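Combat Sports Event Management
Unit 6 handout: Putting together a fight card
Prepared by Usha Devadiga

Read this before the tutorial and bring a copy. The case we work through is the Irdale show, a mixed card of MMA and kickboxing bouts run in April by a small promoter, Ernix. Bout sheets and the running order are in the unit reader.

1. Order of bouts

A card is built from the top down. The promoter signs the main event first, then the co-main, and fills the rest once the budget is known. On the night it runs the other way, so the least experienced fighters usually walk out in front of a half-empty hall.

Irdale had 9 bouts on the sheet. The hall was licensed for 2498 people and around 900 were seated when the first bout began. Ernix put a local favourite second on the night to bring people in early. Discuss whether you would have placed him there or kept him for the main card.

2. Matching

The matchmaker looks at weight, record, age, recent activity and style. Record on its own is a poor guide. A fighter with four wins over opponents making their debut is not the same as a fighter with four wins over experienced people, and the commission will often ask for footage before it approves the bout.

Terms you need to know:
Catchweight – a bout at an agreed weight between two divisions.
Short notice – a replacement accepted inside the period set by the commission.
Walkover – a win awarded when the opponent cannot compete.

3. Scoring and records

Judges' sheets are collected after every round, checked by the supervisor and entered at the scoring table. Keep the paper sheets even where scores are entered on a computer. If there is a protest, the signed sheet is what counts.
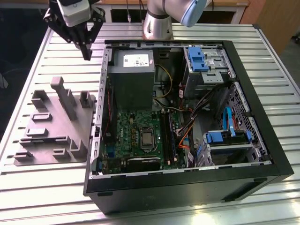
Fig. 1. Desktop computer with side panel removed.

The scoring table needs its own power circuit, separate from lights and sound. It also needs a clear line of sight to the referee. At Irdale the table was moved twice during set-up to make room for the broadcast position, and the timekeeper ended up behind a corner post. The supervisor had it moved back before the doors opened.

4. Weigh-in and medicals

Weigh-ins were held the day before, with a 36 minute window for all fighters. That was tight. Two people were still in the queue when it closed and the commission let them be weighed. Ask yourself what would have happened if one of them had been over.

Pre-fight medicals cover blood pressure, eyes, hands and a short history. Blood tests must be in date and lodged ahead of time. One bout was lost this way: Shenoy, a lightweight, had results that were out of date, and his opponent Zutlow was left without a match. Zutlow was paid his show money but not a win bonus, as his contract allowed.

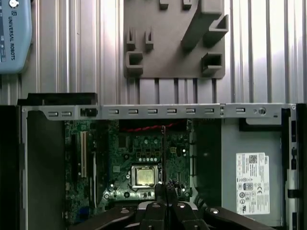

Contracts differ on this point, so read the cancellation clause closely. Some pay show money only if the fighter has made weight. Others pay a reduced fee if the bout is called off before the weigh-in and the full fee after it. Travel and accommodation are normally covered either way, including one cornerman.

5. After the show

Suspensions are issued on the night. A knockout brings a mandatory rest period with no contact sparring, and the length depends on the commission. The promoter must send full results, including the method and time of each finish, so that the fighters' records are updated before anyone tries to book them again.

For the tutorial

Redraw the Irdale running order with the Shenoy bout removed. Note any changes to the interval and to the walkout times. Then write one page on how you would have handled Zutlow, assuming a replacement was available two kilograms heavier.

Written work is due May 23, 2021. Hand it in through the unit page. Late work loses marks under the usual rules.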